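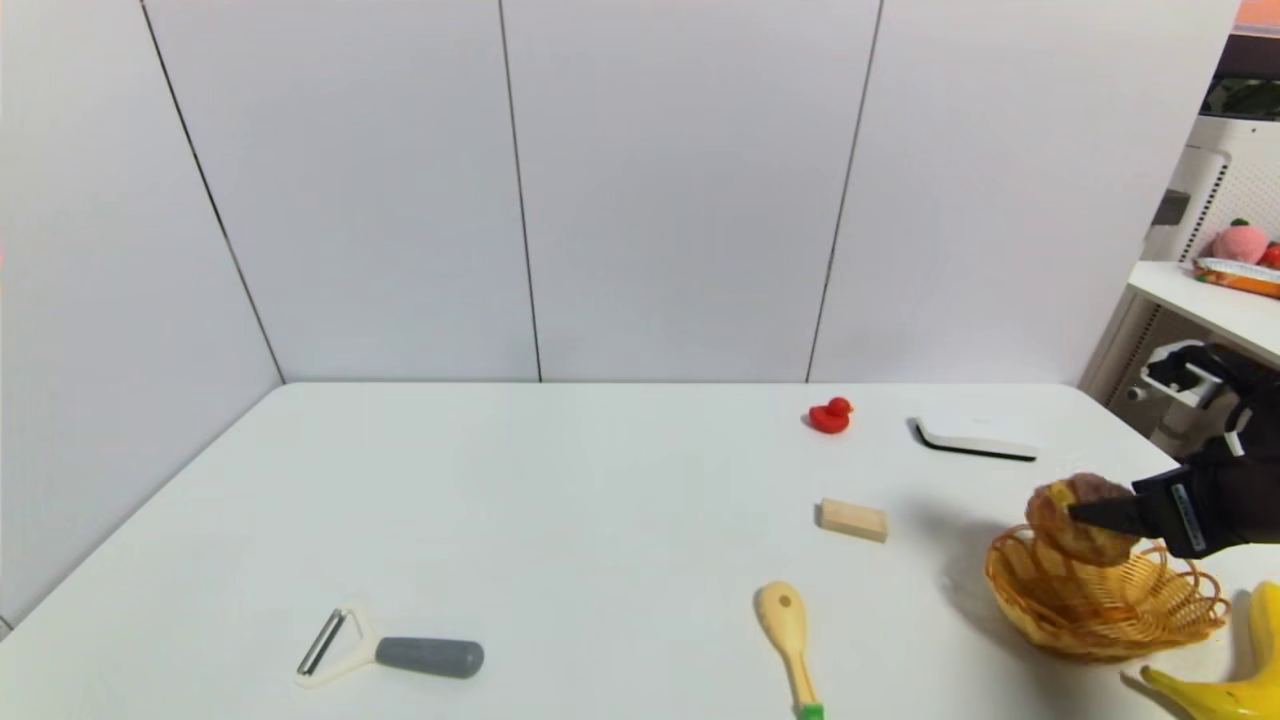
A red rubber duck, small enough to qualify as a little joy.

The Little Joy Racket

By Leanne Pearce
March 22, 2019

My sister gave me three months of Esari for my birthday. If you haven't come across it, Esari is a phone app that reminds you to enjoy things. Twice a day it buzzes and asks you to name a small pleasure, and at the end of the week it plays your pleasures back to you over piano music. Mine were coffee, coffee, the dog next door, coffee, and a parking space.

I have been suspicious of this kind of thing for years, and the gift only made me more so. Somewhere in the last decade the small pleasure stopped being something you had and became something you were supposed to manage. There are journals for it. There are scented candles for it. There is a firm called Joltgate that will mail you a box every month, for 20 dollars plus shipping, with "five little joys, hand-picked for your mood." I filled out the mood survey. It asked me to choose between a sunrise and a waterfall.

My first box had a pair of socks, a packet of seeds, a card with the word "breathe" on it, a bath thing that fizzed and a pencil. I used the socks. The pencil was fine. I don't doubt that a person having a rough month might be cheered up by a parcel, and I'm not going to sneer at that person. What I question is the sales pitch, which says that the socks are good for my health.

That claim is all over the Joltgate website, and it gets a good deal of weight from one survey. The company ran it in 2017, with 2000 of its own subscribers, and most of them said they felt happier after opening a box. Well, sure. They had signed up for the boxes and paid for them. Ask people leaving a ballpark whether they like baseball and you'll get a strong result there too.

I took the survey to Clive Catterall, who taught statistics at a community college in Oakley until he retired and who still gets annoyed about this stuff for free. He read it at his kitchen table with a pen in his hand.

"Where are the people who canceled?" he said. He turned the page over to see if they were on the back.

They weren't. There was also no group of people who got an empty box, or a box of paper clips, or a phone call from a friend. The question was asked right after opening, so we have no idea how anyone felt by dinnertime. Catterall wrote "when?" in the margin and underlined it so hard that the pen went through.

I sent Joltgate a list of questions and got back a friendly note saying the company was "proud of its community." A second email got the same note. Esari did better and put me on the phone with a product manager, who told me the twice-a-day schedule came from testing. Testing for what, I asked. For how often people opened the app, she said. I asked if that was the same as being happier, and she said it was a good proxy. I don't think it is. I open my bank's app a lot. 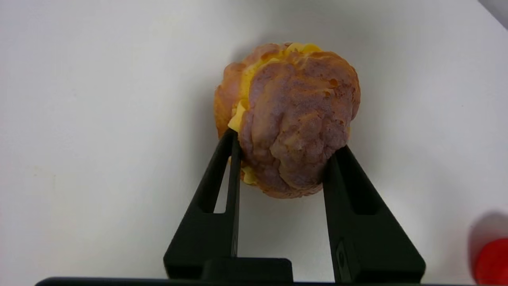
A cream puff with bright yellow custard. No survey required.

The older version of all this was the treat, and it had the advantage of not pretending to be medicine. I grew up in Natitz, where there was one bakery and my father stopped at it on payday. He didn't write it down or rate it. If he was short that week we drove past, and my brother and I looked out of the other window.

I know how that sounds. Fond memories of a bakery are their own kind of sales pitch, and plenty of candles are sold on the strength of somebody's grandmother. My father was also a worried man who slept badly, and pastry did nothing for it. Shorter shifts would have helped. So would a dentist he could afford.

And that's where my real quarrel with the joy business lies. An office manager I spoke to, at a firm with 40 employees, told me they had bought everyone a year of Esari after a bad staff survey. The top complaints in that survey were the workload and the broken heating. She was a bit embarrassed telling me this. The app was cheaper, she said, and people had been polite about it.

The heating was fixed in August, when it made no difference to anyone. The app is up for renewal and she expects they'll keep it.

My own gift has run out now. On the last day it asked me to name one more small pleasure before I went, and then it offered me a discount. I put down coffee and let it lapse. My sister wants to know if I'd like the candles next year.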